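Riswood Robot Learning Short Course
Handout 4: Recording demonstrations for a pick-and-place task
Revised Jan 21, 2021

Read this before your first recording slot. Handout 3 covered the arm and the teleoperation rig, and none of that is repeated.

4.1 What counts as one example

One example is called an episode. It starts when you press record and ends when you press stop. It holds the head camera video, the joint readings for the arm and hand, and the commands you sent. It also holds one line of text saying what was done, such as "put the apple in the basket." The learner only ever sees these things. If you had a reason for moving a certain way and it does not show up in the video or the joints, the learner cannot use it.

The fruit tasks use an orange woven basket on the white table. Keep everything else off the tabletop unless your task sheet says otherwise. 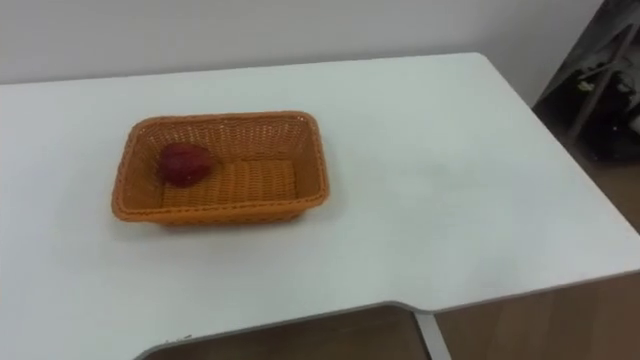 Each pair of students records 30 episodes per slot. The class target is 400 by the end of the unit. The December group finished with 1116 over the whole course, but 200 of those had to be thrown out, mostly for late starts and wrong text lines. Check the text line every time you change the object.

4.2 The approach

Most of what the learner gets wrong later, it gets wrong in the approach. Bring the hand in from the side at a steady speed. Open the thumb away from the fingers before you reach the object, and set the fingers against the far side from the basket. Then close. A pause of a second before closing is fine. A long pause is a problem - the learner copies it and may never leave it.

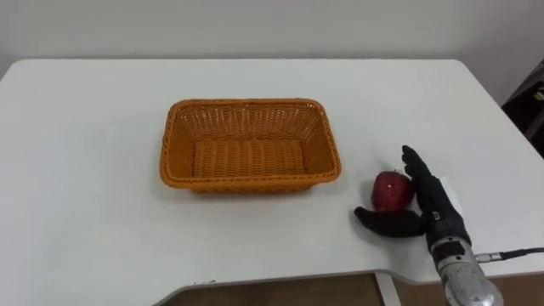 Vary the starting position of the object between episodes, and move the basket a little too. Small changes are enough. If every episode starts from the same spot, the policy will reach for that spot even after the object has been moved. Write the layout number from the Mudgway sheet in the log so we can see later which positions are thin.

4.3 Lift and carry

Lift only as high as you need to clear the rim, then move across and lower before you open the hand. Do not toss. Keep the object in the camera's view as much as you can while you carry it.

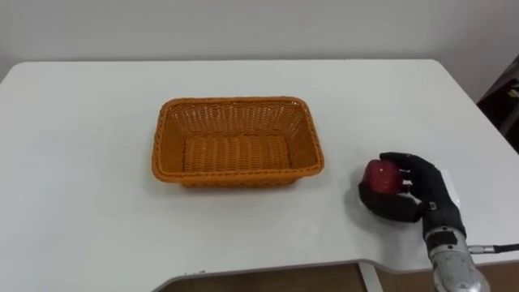
If the object slips and you recover it in one smooth motion, keep the episode and mark it R. If you drop it and it rolls away, stop, mark it F, and reset. Do not delete F episodes. We use them in week six.

4.4 Before you leave

Copy the session folder to the Feltard drive and open three episodes at random to check that video and joints line up. Fill in the log. Labels are entered in Wunari, one line per episode, same wording as the task sheet.

For next time: watch ten of your own episodes and note where your approach differs from your partner's. Bring half a page.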